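The Drawers That Roll Along With You

A fond look at the plastic drawer unit, the hardest-working piece of furniture you were never going to show your guests

I bought my first set of plastic drawers in 2000, from a discount housewares shop on Nyarko Street in Plerkis, and I carried them home on the bus. They were meant to last until I could afford a proper dresser. I did get the dresser in the end, a handsome oak thing with brass pulls that stuck every summer, and I have since given it to my sister, who complains about the pulls. The plastic drawers stayed with me through four apartments, and they spent their last years in a garage holding sandpaper and seed packets before one of the runners finally gave up.

You probably have a set somewhere. Almost everyone I asked while I was working on this piece had one, and almost everyone started by telling me it was temporary. It was from college, or from when the baby came, or it belonged to a grandmother who kept her yarn in it. People are a little shy about plastic drawers in a way they never are about, say, a cast-iron pan, and I think that's a shame, as the drawers have often done more work.

Look in the home section of any store and you'll find that the basic idea hasn't changed much. There's a light shell with drawers in it and, if you're lucky, wheels underneath. The big change over the years has been in the fronts. My old ones were a cloudy sort of clear, so you could see the general color of your socks without opening anything. Then came the solid colors, and after those the patterns, which I resisted for a long time and now like very much. A printed front hides a jumble beautifully! You can cram three winters' worth of scarves in behind it and all anyone sees is a pleasant pattern.

The unit I've been living with lately came from Goma, a shop I'd recommend to anyone who enjoys pushing a cart slowly, and it's made by a small firm called Rullico. It's white, with light blue wavy stripes running across the front, a bit like the sea in a child's picture book. There's a small black latch up near one corner, and a white caster below. It has gathered company, too, as these things do. A white mesh basket has settled in next to it, along with a light blue see-through container that I like to think was bought to go with the stripes, though I know perfectly well it was on sale.
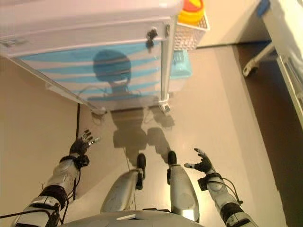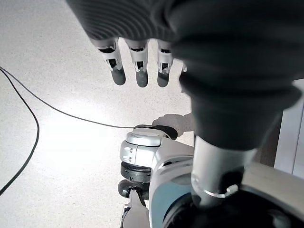 Now, about wheels. I used to think of casters as a nice extra, something for people who rearrange their furniture for fun (I am married to one of these, and have learned to walk carefully in the dark). But wheels change what a drawer unit is for. A dresser stands in one room and you bring your life to it. A rolling unit can go to the ironing, or to the kitchen table when there's a birthday to wrap for, and be back against the wall by bedtime. Mine has been a sewing station, a gift-wrap station, and for one long wet week in June the place where all the damp swimsuits went to be argued over.

The trick is to load the heavy things at the bottom. I know that sounds like something your mother would say, and mine did say it, but plastic units are light and will tip if you fill the top with batteries and jars of buttons and leave nothing below but tissue paper. Put the jars down low. Paper, ribbons, socks, and dish towels can ride up top. And push from the middle of the unit when you roll it, with a hand on each side, instead of leaning on the upper edge the way I do when I'm in a hurry.

Casters also pick up everything. Hair, thread, that thin plastic string from price tags. Twice a year I empty the drawers, lay the whole thing down on an old towel, and go at the wheels with a pair of nail scissors and a damp cloth. It takes ten minutes and it's oddly satisfying, and the unit glides afterward like it's brand new. If a wheel has gone wobbly, try pressing it firmly back into its socket before you give up on it.

As for what goes inside, I've read a good deal of advice about dividers and labels, and some of it is fine. I've tried the little folding boxes and I've tried cutting up cereal cartons, and the cereal cartons won. What has helped me most is letting each drawer have one job and being fairly relaxed about it. My craft drawer contains glue, felt, a ruler, and a tape measure, and also some birthday candles, and I've made my peace with the candles. They were always going to end up there.

Open baskets are the natural partners of drawers, and I wouldn't try to run one without the other. A drawer is for things you've decided about. A basket is for things you're still deciding about, or that somebody is going to want again in an hour, and if you don't provide one those things will simply live on top of the drawers. Ask me how I know. I prefer the mesh or lattice kind, which don't collect dust in the bottom the same way and can be rinsed in the tub.

Cleaning the fronts is easy enough. Warm water, a drop of dish soap, a soft cloth. Please don't use the scratchy side of the sponge on a printed panel. I took a good patch of pattern off one that way and had to turn that side to the wall for two years.

When I went back to Goma last month for another basket, there was a young couple in the aisle opening and closing the drawers of a unit very much like mine. They were setting up their first place and wanted something to get by with for now. I told them the stripes were nice. They bought the plain white, and a set of four casters to go with it.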